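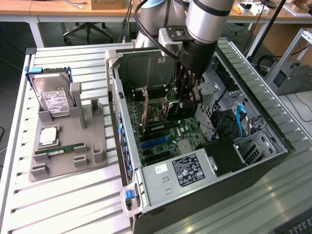
Section 4. Installing the Laaksonen sound card in a desktop computer

Read the whole section one time before you start. The work takes 18 minutes if the computer is already on the table, and longer if the old card must come out first.

What you need

A Phillips screwdriver, medium size
A small dish for the screws
The card, still in its silver bag
The short audio cable from the box (only for model Berodham)

Before you open the computer

1. Save your work and shut down Windows in the normal way. Sleep mode is not enough.

2. Switch off the power supply at the back and pull out the power cord. Then press the front power button for 4 seconds. This removes the electricity that remains inside.

3. Disconnect the speakers, the monitor and all other cables. If you are not sure where each one goes, put a piece of tape on it and write the name.

4. Lay the computer on its side, so that the motherboard is at the bottom and the open side will look up.

CAUTION: Do not work on a carpet. Touch bare metal of the case before you touch any card, and again each time you return to the table.

Fitting the card

5. Remove the screws of the side panel. Most cases have 2 at the rear edge. Slide the panel backward and lift it away.

6. Choose a free expansion slot. The card fits in any PCI Express slot, short or long. If it is possible, leave one slot empty between the sound card and the graphics card, because the fan of the graphics card needs air.

7. Remove the metal cover behind the chosen slot. Keep the screw. Some covers must be bent a few times until they break off, and their edges are sharp.

8. Take the card from the bag. Hold it by the bracket and the upper edge, never by the gold contacts.

9. Put the lower end of the bracket into the gap between the motherboard and the case wall. Place the contacts over the slot and press straight down with both thumbs, until the card does not go deeper.

Note: If the card stops halfway, do not press harder. Take it out, look if a cable lies under it, and try again. In narrow cases the bracket sometimes touches the case before the contacts reach the slot.

10. Fasten the bracket with the screw from step 7. Tighten by hand only.

11. Model Berodham only: connect the short cable to the pins marked FRONT on the card. The red wire is toward the bracket. Model Tamcombe has no such pins, so go to step 12.

Closing and first start

12. Check that no screw is left inside. Close the side panel, stand the computer up and connect the cables. The speakers now go to the green socket of the new card. The old socket on the motherboard will stay silent.

13. Start the computer and wait for the desktop. Install the driver as explained in Section 5.

If the computer does not start, disconnect the power and repeat steps 9 and 10. If it starts but the card is not found, try another slot before you write to our support.

Text of this section: Santeri Rantala. Corrections for the October edition: Lai-ching Fung.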